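Drurilis video ad reporting: frequently asked questions

Help > Publishers > Reporting > Video

These answers cover the video reports in Drurilis for publishers who run ads before, during or after their own clips. If you buy ads through Gatti, your reports are laid out differently and you should use the advertiser help pages instead.

What counts as a video view?

A view is counted when the clip itself has played for 3 seconds. Time spent on an ad before the clip doesn't go toward it. If a visitor leaves during the ad, you will see an ad start in your report and no view.

What counts as an ad impression?

An impression is counted when the first frame of the ad is shown in the player. A request that comes back empty is listed under Unfilled. Unfilled requests are never billed and never paid.

Why do I have more impressions than views?

Usually you are running more than one ad per clip. A long clip with an ad at the start and another in the middle can produce two impressions from one view. Visitors who leave during the opening ad will also push impressions above views.

Check the Ad Position column first. If nearly all your impressions are at the start and they are still well above your views, the ad may be too long for the clip. We suggest nothing over 20 seconds in front of a short clip.

Do replays count?

Yes, if the visitor presses play again. A clip set to loop is counted once, however long it is left running.

Are muted and autoplay views included?

They are included in the total and can be split out. Open the report, choose Filters, then Start Type. The options are Click, Autoplay with Sound and Autoplay Muted. Some advertisers only pay for the first, so it pays to know your split before you agree to a rate.
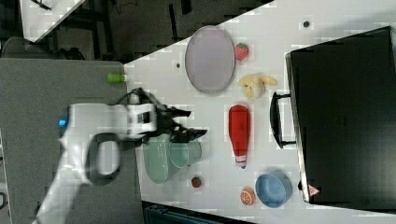

The filter stays on until you clear it, even if you log out. If your totals look far too low one morning, look for a grey label reading Filtered at the top of the table.

How often are the numbers updated?

Views and impressions are refreshed every 30 minutes. Revenue is refreshed once a day, overnight, and stays marked as an estimate until the month is closed.

Why did my revenue go down after the month ended?

Estimated revenue includes traffic that hasn't been checked yet. When the month is closed we remove impressions from known bots, from data centres and from pages that aren't on your approved list. The amount removed is shown on its own line in your statement. If you think a page was left off your list by mistake, send us the full address and we'll look at it before the next payment.

My own analytics tool shows a different number. Which one is right?

They are probably measuring different things. Most page analytics tools count a video event as soon as the player loads or the play button is pressed. Drurilis waits for the clip. Ad blockers can also stop one script and leave the other alone. Time zones are another common cause, and one that's easy to fix: go to Account, then Display, and set the same zone in both tools.

Payment is always based on the Drurilis count.
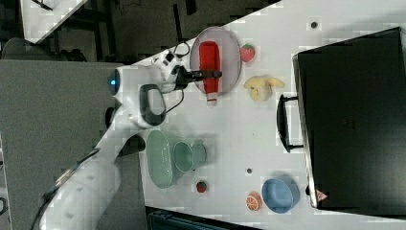 Flurina Wieser

Can I see results for a single clip?

Yes. Click any title in the Clips tab to see its views, completion rate and ad positions. Clips with fewer than 200 views in the chosen period are grouped under Other. To see one of these, choose a longer period.

What does completion rate mean?

It is the share of views that reached the end of the clip. Ads have a completion rate of their own, in the Ads tab. The two used to be shown as a single figure, which made skippable ads drag down the score of otherwise popular clips. Older exported files still have the combined figure, so don't compare them with newer ones line by line.

Do embedded players on other sites count toward my total?

They do, as long as the other site uses your embed code. The views appear under Syndicated, with the domain beside them. If someone has downloaded your clip and uploaded it again through their own account, it won't show up in your reports at all. Use the copyright form for that.

Can I export a report?

Reports can be exported as CSV or sent by email on a schedule. Scheduled reports go to the account owner unless you add other addresses under Sharing. Bruvico users can connect their account directly and skip the export.

I still have a question. Who do I ask?

Use the Contact link in your account and choose Reporting as the topic. Please include the clip title, the dates you're looking at and a copy of the export if you have one. Questions about contracts and rates go to Irfan Krishnan in the Drindside office.

Last updated: Sunday, October 7, 2018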